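Grurkham Menders list
Subject: Re: Moths, again
From: Othmane Mahrous
Date: 19 November 2020

Chaimae Filali wrote:
> Dear all, I have found moths in the blanket chest for the second winter
> running. I did everything I was told last time, meaning cedar balls,
> lavender bags and a stern talking-to. The grey cardigan my aunt made has
> three holes at the front and one under the arm that I'm trying not to think
> about. Do I throw the lot out, or is there something that works? Also, is
> freezing real or is it one of Said's theories?
> Chaimae

Chaimae,

Freezing is real. It is also one of Said's theories, but he got it from somewhere respectable. Bag each thing, squeeze the air out, and leave it in the coldest part of the freezer for a fortnight. Said Belhaj takes his out halfway, lets them sit in the kitchen for a day and puts them back in, on the grounds that any eggs will think it's spring and be disappointed. I do the same now and have stopped teasing him, mostly.

Cedar balls smell nice. I have a drawer of them and the moths used it as a holiday let. Lavender the same. If you like the smell, carry on, but don't put them in charge of anything.

The sticky traps are worth having, though they only catch the males, so they tell you that you have a problem and then leave you to it. I bought mine at the hardware place in Homska, where the man asked if I wanted them for pantry moths or clothes moths and looked let down when I didn't know. They are different. Ask for clothes.

What did the trick here was dull. I emptied the whole wardrobe, hoovered the corners, the skirting and the underside of the shelves, and took the bag straight out to the bin. The carpet under the wardrobe was worse than anything in it. I'd not moved that wardrobe in 18 years and I don't propose to describe what I found. Everything that could be washed was washed before it went back, as they go for sweat and soup more than for wool as such. Kayode Akpan maintains that his jumpers are never touched and puts it down to superior yarn. I put it down to his living in a house at about the temperature of a church.

As for the cardigan, don't throw it out. Three holes at the front is an evening's work. Tack a thread round each hole before you do anything else, so it can't run while you look for your glasses. Swiss darning if the loops are still there on most rows, ordinary weaving if they aren't. Kipchumba has a tin of odd greys and can be talked into parting with some. 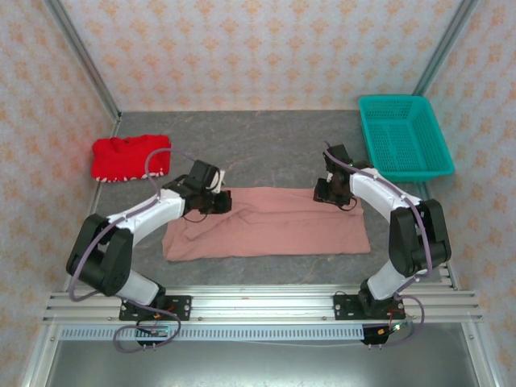 Red knit on the left, folded.

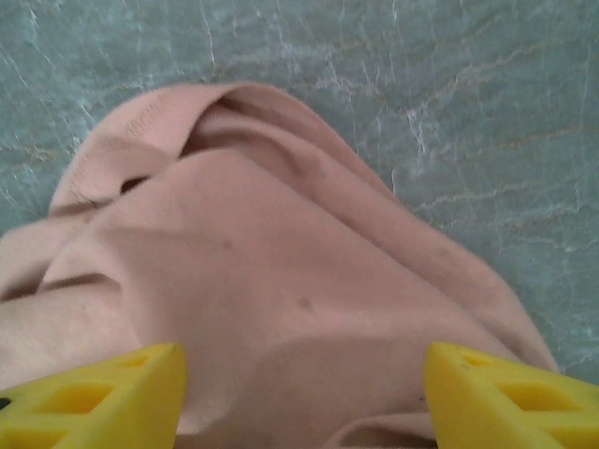
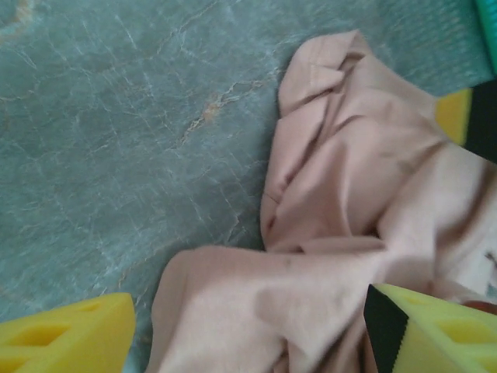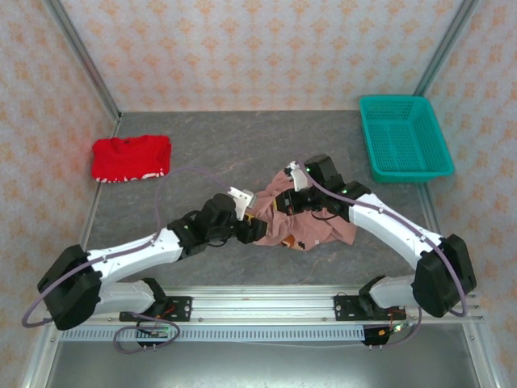
Should wool be folded or hung once it has been treated?

Folded, in a cotton bag or a box with a lid that shuts properly, and taken out for a shake every few weeks. Hangers give you shoulders like a coat rack. I'd look over everything again in February.

Othmane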